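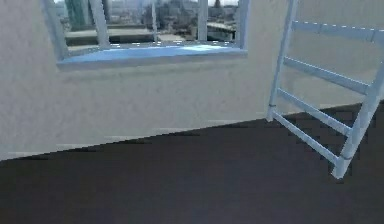

Grant reports – Interim

Window repair at the Stidbridge reading rooms: progress to the end of August

Prepared by Soledad Ibarra for the Lambert Fund

Work on the windows started in May and is a little over half done. The building has 26 windows in the scope of the grant. The north side is finished and the crew has moved to the street side, where the sills are in worse shape than the survey showed.

Most of the trouble on the street side is rot at the ends of the sills, under old filler. Sekar Oei, who runs the carpentry crew, opened up the first four and found that two needed new ends spliced in. The other two could be cleaned out, dried and filled. We have asked him to check the rest before any more paint is ordered.

Drafts were the main complaint from readers last winter. Each finished window has new brush seals and reset catches. The upstairs rooms at Vorkley Street have not been done yet and will stay closed on windy days until they are.

Spending is on budget except for timber. The extra sill work has added $400 so far, which we have taken from the contingency line. We expect to draw on that line again but do not plan to ask for more money.

The glass order was late by 20 days. The supplier sent the wrong thickness for the stair windows and had to collect it. The crew used the time to strip frames in the back office, so the end date moves by one week only.

Two items need your approval:

Changing the paint for the outside frames to the Taso exterior range. The one in the original quote is no longer sold in our color. The price is the same.

Moving the second payment to October, to match the new glazing dates.

Evening classes went on through the summer in the ground floor room. Attendance held up, with 20 people signed up for the beginner sewing class – the most it can take.

Next steps are the remaining street side sills, then the stair windows, then Vorkley Street. The next report will come with the October invoice.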